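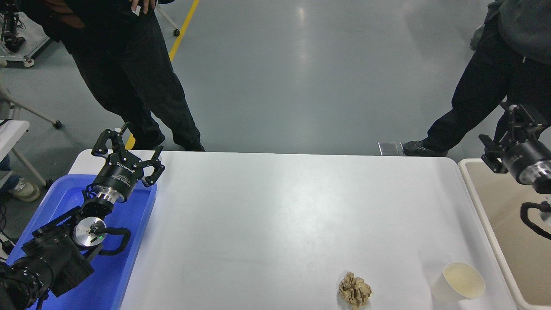
종이 뭉치와 종이컵, 시작 전. 두 그리퍼 모두 벌린 상태.

2019년 11월 11일
그리퍼 핑거 패드 비교, 2차

오늘 물건은 구겨진 갈색 종이와 흰 종이컵. 둘 다 값은 거의 안 나가는데 사람 속은 제일 많이 썩인다. 패드는 기존 것(Lunde)과 새로 온 것(Rellis). 조건은 지난번과 같고 패드당 40회씩.

종이 뭉치: 패드 차이 거의 없음. 어디를 집어도 주름이 알아서 걸린다. 다만 한 번 눌린 뭉치는 모양이 달라져서 다음 회차와 비교가 애매함. 3회마다 다시 구기기로 했는데, 내가 구긴 것과 Hadiza Danladi가 구긴 것의 성공률이 다르다. 구기는 법도 절차서에 써야 하나.

종이컵: Lunde는 힘 설정 2에서 미끄러지고 3에서 찌그러진다. 중간값은 컨트롤러가 안 받음. Rellis는 2에서도 잡히는데 놓을 때 컵이 패드에 붙어서 따라온다. 데이터시트에는 "우수한 접착감"이라고 되어 있다. 우수하긴 하다.

상판 조명 반사 때문에 헤드 카메라가 컵 테두리를 가끔 놓침. 노출 낮추니 이번엔 검은 그리퍼가 안 보인다. 원래대로 돌려놓음.

할 일
- 오른팔 그리퍼 쪽 케이블 고리 묶기. 통에 걸릴 것 같음
- Rellis 패드 표면 닦고 컵만 다시
- 패드 수명 1000회 시험은 컵 문제 풀고 나서. 종이컵 주문은 Hadiza에게 부탁함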